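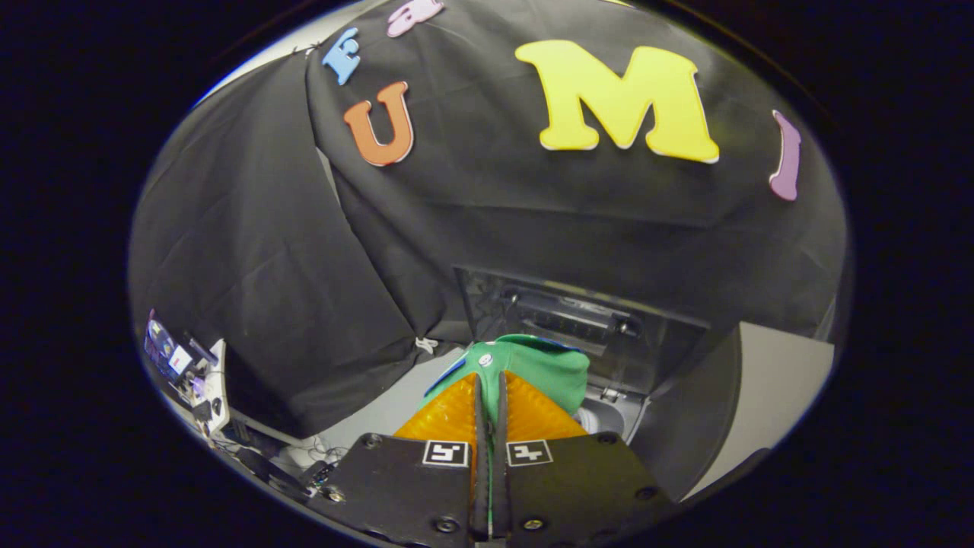

Section 4. Fitting and checking the finger plates and soft pads

Applies to the Sostelura hand-held gripper, as used at the Bustville bench. Revised 2021-11-15. Replaces the October sheet, which told you to trust the factory alignment. Don't.

Before you start

The supplier's leaflet says the pads can be swapped in the field without tools and that the markers never need checking. We have not found either claim to hold up. Set aside a clear patch of bench, a screwdriver that fits the plate screws properly, a lint-free cloth and the log book.

Caution: Keep your fingers out of the gap between the plates whenever the trigger is live. The pads are soft. The plates behind them are not.

4.1 Removing the old pads

1. Release the trigger and let the fingers open fully.
2. Unplug the data cable at the handle end. Pulling it at the computer end drags the other cables with it.
3. Grip the pad near its base and work it off the plate slowly. If it tears, log it as torn. Do not log it as worn, or the counts will be useless later.
4. Wipe the plate with the dry cloth. Bodbridge sells a cleaning fluid for this job. We tried it and could see no difference.

4.2 Checking the plates

1. Try each screw by hand. Tighten any that move, and stop when they are snug.
2. Close the fingers with nothing between them. The two plates should lean in at the same angle. If one sits lower, loosen it, reseat it and try again.
3. Look at the square marker on each finger. It must be flat and clean, with no lifted corners.
4. Check that the left and right markers have different patterns. Spares come in one bag and it is easy to fit two of a kind. The tracking software will still start up and will still report a finger width. The width will be wrong.

Note: A green status light in Morsy means the camera is connected. It says nothing about whether the markers are being read correctly, whatever the help page suggests.

4.3 Fitting new pads

1. Match the pad to the side. The slopes should rise toward each other, so that the pair makes an upside-down V.
2. Press the pad down from the base toward the tip.
3. Open and close the fingers 5 times, then look for gaps along the base.

4.4 Grip test

1. Use something soft, such as a folded cloth or a cap. A hard block will pass with badly fitted pads and proves very little.
2. Pinch it between the pads, lift it clear of the bench and turn your wrist both ways.
3. Watch the markers in the live view while you turn. If the cloth bulges over either one, take a lower hold and repeat.
4. Write down the result, including failures.

Error 1865: one marker lost. Clean it and check the lighting before ordering anything.

Error 2043: width out of range. The manual calls this a sensor fault. Go back to 4.2, step 4, first.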